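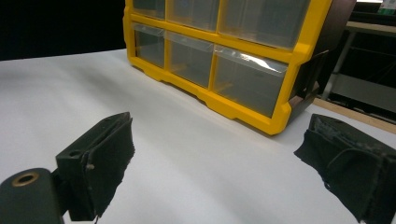
Objet : Re: [manip-liste] Journée portes ouvertes de juillet : tâche « casier à tiroirs »

De : Séverine Maillard
À : manip-liste
Cc : Annick Hervieu, Jonalyn Javier

Bonjour à toutes et à tous,

Je réponds point par point au message d'Annick, cité ci-dessous. Je garde la numérotation pour faciliter les renvois.

Annick Hervieu a écrit :
> Bonjour,
> J'ai assisté à la séance du matin de la journée portes ouvertes chez Ondum, en particulier à la démonstration sur le casier à tiroirs (cadre jaune, tiroirs transparents). Quelques questions avant de proposer la même tâche à nos étudiants chez Tessier :
> 1) Pourquoi un casier vide ? On s'attendrait à voir des vis ou des entretoises dans les tiroirs.
> 2) La pince tenue à la main et celle du bras ont-elles exactement la même géométrie de doigts ?
> 3) Les garnitures en tissu m'ont paru fatiguées. À quelle fréquence les changez-vous ?
> 4) Comment gérez-vous les reflets sur les façades ?
> 5) Combien de démonstrations faut-il prévoir ?
> Merci d'avance,
> Annick

1) Casier vide

Le choix est volontaire. La tâche présentée se limite à l'approche, à la saisie de la languette et à l'ouverture du tiroir sur une course partielle. Avec un contenu, la masse change d'un tiroir à l'autre et le casier se comporte différemment au moment de la traction. Nous avons préféré isoler la saisie. La variante chargée existe dans le protocole de Stesham, mais elle n'était pas au programme de la matinée.

Le casier est simplement posé sur le plateau blanc, sans bridage. Il est présenté de biais, et l'orientation est modifiée entre deux séries. Si vous reproduisez le montage, évitez de coller les pieds : une politique apprise sur un casier fixe tire trop fort et échoue dès que l'on retire l'adhésif. Nous l'avons constaté à nos dépens au printemps.

2) Géométrie des doigts

Identique pour la partie utile, c'est-à-dire la longueur des doigts, l'angle de fermeture et la garniture. L'articulation diffère : la version manuelle est actionnée par une gâchette, la version embarquée par un servomoteur. Le jeu au pivot n'est donc pas le même. Jonalyn a mesuré l'écart et l'a reporté dans la fiche de calibration ; elle peut la transmettre sur demande. Pour un tiroir de ce type, l'écart reste sans conséquence. Pour des pièces fines, il faut le compenser.

Les doigts étaient largement ouverts au début de chaque essai. C'est une consigne : l'ouverture initiale fait partie de l'état de départ, et les opérateurs ont tendance à préfermer la pince quand ils connaissent bien la tâche.

3) Garnitures

Remarque fondée. Le tissu noir peluche, et la partie inférieure finit par pendre. Nous n'avons pas de périodicité fixe. La règle actuelle est de remplacer la garniture quand la languette glisse sur 3 essais consécutifs. Les deux doigts sont toujours regarnis ensemble, sinon la saisie se décentre.

Nous avons essayé un revêtement en silicone, plus durable. Il accroche bien le plastique lisse, trop bien même : au relâchement, le tiroir suit le doigt et se referme ou ressort de quelques millimètres. Retour au tissu. Marcelle Langlois, chez Pritine, teste une mousse dense ; elle donnera ses résultats sur la liste.

4) Reflets

Ils ne sont pas supprimés. L'éclairage vient du dessus et les façades transparentes renvoient facilement une bande blanche. Les essais avec un film mat collé sur les tiroirs donnaient de meilleurs chiffres en interne et de moins bons chez les partenaires, qui n'avaient pas de film. Nous conservons donc les reflets et faisons varier la position du casier. Le fond noir sert à limiter les distractions sur un côté du plateau. De l'autre côté, l'étagère métallique reste dans le champ, et cela ne nous gêne pas.

Point plus délicat : la transparence elle-même. La profondeur estimée sur une façade claire est peu fiable. Le cadre jaune, opaque et bien contrasté, fournit en revanche un repère stable. Avec un casier entièrement translucide, je m'attendrais à une baisse nette.

5) Nombre de démonstrations

La série utilisée pour la visite comptait 900 démonstrations retenues sur 1000 enregistrées. Le rejet porte surtout sur les pertes de suivi et sur les débuts de séquence avec la pince déjà en mouvement. La base complète, toutes tâches de rangement confondues, en contient plus de 4000. Pour un travail d'étudiants sur un seul casier et un seul éclairage, une fraction suffit, à condition de répartir les tiroirs visés. Les opérateurs reviennent spontanément à celui qui est le plus proche d'eux. Imposez un tirage au sort.

Un dernier point pratique. Colette Maillard (homonyme, aucun lien de parenté) centralise les demandes de prêt de pinces manuelles. Merci d'indiquer dans le message la durée souhaitée et le type d'objets manipulés, elle prépare les garnitures en conséquence.

Je n'ai pas encore relu la fiche de montage du plateau. Elle sera déposée dans l'espace partagé après correction des cotes.

Cordialement,
Séverine Maillard
Ondum, cellule manipulation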